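Novemberwäsche, oder: Was von einem Pullover übrig bleibt 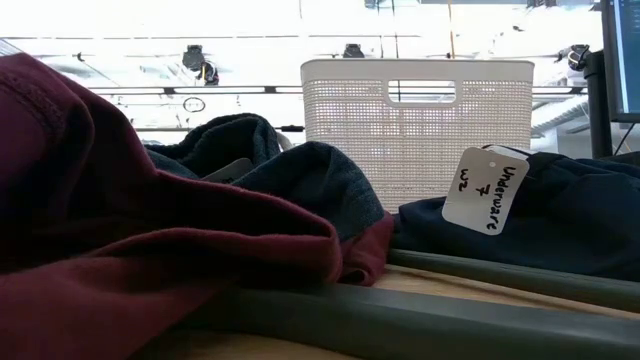
Caroline Muriithi

Im November fange ich jedes Jahr wieder mit den Kleidern an. Draußen ist es um halb fünf dunkel, der Garten ist eingepackt, und irgendwann stehe ich vor dem Schrank und ziehe alles heraus, was weich ist und eine Farbe hat, die zum Wetter passt. Diesmal liegt der weinrote Strick ganz vorne auf dem hellen Holztisch, halb unter dem grau melierten, und ich kann mich an diesem Rot wirklich nicht sattsehen, in den Falten wird es fast schwarz, wie Kirschsaft im Topf!

Meine Mutter hat Wäsche immer sofort zusammengelegt, noch im Stehen, den Stapel unterm Kinn festgeklemmt. Ich kann das nicht. Bei mir muss erst einmal alles auf einen Haufen, dann wird ein Tee gekocht (meistens zwei), und dann schaue ich mir den Haufen an und denke an den Urlaub in Prustton, wo es 14 Tage geregnet hat und wir trotzdem jeden Morgen am Wasser waren. Ohne Wolle wären wir dort verloren gewesen.

Das dunkelblaue Teil rechts hat schon sein Schildchen. Die Idee mit den Anhängern habe ich von Atieno, die bei ihrem letzten Umzug jede Kiste und jeden Stapel beschriftet hat und nach einem Abend fertig war, während ich bei meinem drei Wochen lang den Wasserkocher gesucht habe. Also weißes Papier, ein Loch hinein, schwarzer Stift: »Underware«, darunter die 7 und dann W2. Ja, mit a. Ich finde, es klingt ein bisschen nach Computerprogramm, und so bleibt es jetzt auch.

Beim Zusammenlegen von Strick bin ich inzwischen streng geworden. Aufhängen kommt nicht mehr in Frage, davon bekommen die Schultern diese kleinen Beulen, die man nie wieder herausbringt. Ich streiche das Teil auf dem Tisch glatt, schlage beide Ärmel nach hinten, falte die Seiten zur Mitte und dann einmal quer. Dicke Sachen kommen nach unten, dünne nach oben. In jedes Fach lege ich ein Säckchen Lavendel, das Erick mir aus seinem Garten mitbringt, es riecht dann bis in den März hinein nach Sommer.

Schwieriger ist das Weggeben. 16 Teile hatte ich mir vorgenommen, und bei jedem einzelnen fällt mir eine Geschichte ein. Josphat meint, ich solle einfach alles weggeben, was ich zwei Winter nicht getragen habe, aber Josphat besitzt auch nur eine Jacke. Das Graue zum Beispiel trage ich fast nie, und trotzdem fasse ich es so gerne an. Es darf noch einen Winter bleiben.

Heute Abend kommen noch die Schals dran, und für die Mützen brauche ich erst neues Papier. Falls jemand von euch einen guten Trick gegen Knötchen auf Wolle hat, schreibt ihn mir bitte in die Kommentare, mein alter Kamm hat nämlich nur noch die halben Zähne.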